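Kuda 3 Flight Controller Firmware Is Out, and I'm Really Happy With It

TORNCOMBE, 06/02/2018 — Hi all, Nuno Baptista here. I write most of the code at Kuda, and I also write the press releases, so please forgive me if this one wanders a bit. Kuda 3, the new version of our free firmware for small helicopters and multirotors, is ready to download, and after a winter of staring at battery logs I couldn't be more pleased to let it go!

The big change is how we handle coming home on a low battery. Up to now, Kuda did what a lot of firmware does. You picked a voltage, the aircraft dipped below it, and the return-to-home kicked in. That's fine on a calm day with a fresh pack. With an old pack, one hard punch of the throttle could pull the voltage down for half a second and your copter would turn around and leave in the middle of a perfectly good flight. I've had it happen to me more times than I want to put in print.

Kuda 3 looks at current draw along with voltage, works out how much the pack is sagging under load, and keeps a running estimate of what it will take to get back from where you are. Wind counts too. If you flew out with a tailwind, the firmware knows the trip back is going to cost more, and it'll call you home earlier. You can still set a plain voltage floor under all of that, and I'd suggest you do.

We flew 568 test flights for this release, most of them off the hill at Corkau, where the wind comes over the ridge and does whatever it likes. We started the flights in December, and the cold was a big help (to the testing, not to my fingers). Cold packs sag badly, and that's exactly what I wanted to see. The airframe we leaned on most was the Kerr 600, a big slow quad that carries its weight well and doesn't mind a rough landing.

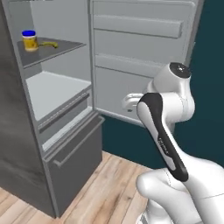
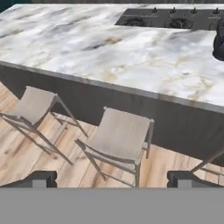 One thing that came out of those flights is a new setup page for the current sensor. The old page asked you for a scale and an offset and wished you luck. The new one has you fly a pack, charge it, and type in what the charger put back. Do that for a few packs and the number settles down nicely. If your sensor was never calibrated at all, please don't skip this — the return estimate is only as good as the current reading behind it, and a sensor that reads low will make the firmware think you have more left than you do.

We also fixed 363 bugs, and I'm a little embarrassed by how many of those were mine. Most are small. The ones you might notice are the compass warning that wouldn't clear after a reboot, the altitude jump when switching from GPS hold to manual, and the log file that closed early if you disarmed and armed again too fast. Logs now also record the sag estimate, so if you get a return you weren't expecting, you can open the file and see what the firmware was thinking at the time.

A few notes before you upgrade. Your old tune will carry over, and so will your radio setup. Your battery settings won't, and the firmware will refuse to arm until you've been through the new page once. I know that's going to annoy some people. I went back and forth on it for weeks, and in the end I decided I'd take the grumpy emails. Take your props off while you're in the menus, and make the first flight a short one, close in, on a pack you trust.

Boards with the smaller memory chip can run Kuda 3 too, but without the wind part of the estimate. I'm still trying to squeeze that in and I'm not promising anything yet.

Kuda 3 is free, same as always, and the source is up next to the download on the Kuda project page. The manual has been rewritten for the battery chapter and lightly patched everywhere else, so if you run into a page that still talks about the old voltage setting, let me know and I'll fix it.

If you write about this stuff and want to try it on your own aircraft, or you'd like a sample log to poke through, get in touch!

Press contact: Nuno Baptista, Kuda, Torncombe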